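3.2 Setting and materials

The household storage survey was carried out in Situm, a river town with a mix of older row houses and newer apartment blocks. The town was chosen for two reasons. Its housing stock is well recorded, and an earlier survey of kitchen waste had left behind a usable address list. From that list we drew 2923 households. Of these, 1258 returned the first questionnaire and 1106 returned both questionnaires in a form we could use. The analysis in Section 4 is based on the second group only.

Respondents were asked where they kept onions, potatoes, garlic, apples, and citrus fruit, what kind of container each was kept in, and how long a typical purchase lasted before it was eaten or thrown out. The container question offered five choices: paper bag, plastic bag, closed box, open basket or crate, and no container. A blank line was left for other answers. Most of what people wrote there could be placed in one of the five groups. Answers such as "the drawer under the oven" were coded as no container unless the respondent said otherwise.

The open basket group turned out to be the hardest to define. People used the word for wicker trays, wire racks, and molded plastic tubs with a few holes in the base. For coding purposes we counted a container as an open basket if it had no lid and if air could pass through at least one side wall. 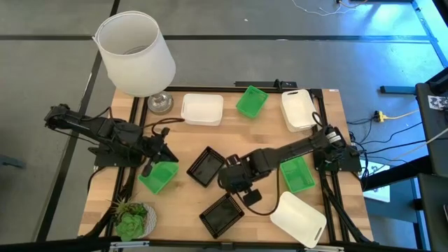
Figure 2. Green plastic basket on a wooden tabletop.

Material was recorded separately from shape. Plastic was the most common answer in the open basket group, followed by wicker and wire. We did not ask about brand or price, and we made no attempt to judge the quality of the container. Respondents in apartments were more likely to keep the basket on a counter or shelf, while those in row houses often named a cellar or a back hallway.

3.3 Follow-up visits

Almost 76 households agreed to a home visit in December. Each visit took less than an hour. The visitor noted the storage place, the temperature and humidity beside the container, and whether the container stood against a wall. Produce was weighed on a kitchen scale and sorted into sound, sprouting, soft, and moldy. Where a container held more than one kind of produce, each kind was weighed separately and the mixture was noted on the form.

The visits brought out a problem with the questionnaire. Many people had answered for the container they thought of as the proper place for a vegetable, even when most of it was kept somewhere else. A household might report a basket for potatoes and have the bulk of them in the store's own bag behind a door, with only the next few days' supply in the basket. We therefore added a second line to the form for reserve stock. Airflow was another point on which the visitors did not fully agree, and a draft of this section was passed around for comment. 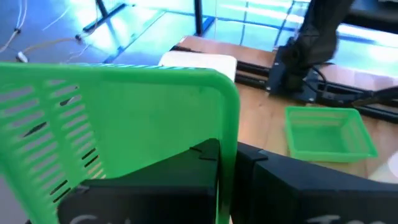 Pavithra Varma objected that slots in the side wall tell us little when the basket is lined with newspaper, and asked that lining be treated as a variable of its own. She also noted that several people changed the paper only when it was visibly stained, so a lined basket might hold moisture longer than a bare one.

We accepted this point. Lining had been written down as a free remark on most of the forms, and it was possible to recode it as present, absent, or not recorded. Lamai Nakpan recoded the full set, and a second reader checked the forms on which the remark was unclear. Lined and unlined baskets are reported separately in Section 4, and households with no record of lining are left out of that comparison.
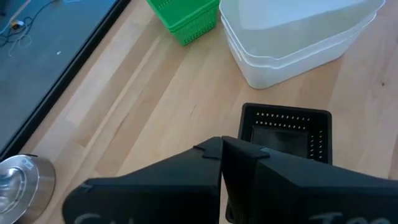 Two further limits should be stated. The visits took place in one cold month, when cellars and hallways are well suited to root vegetables, and the results should not be carried over to summer. The households that agreed to a visit were also older on average than those that declined. Weights were applied for age and housing type, but not for household income, which too few respondents had reported.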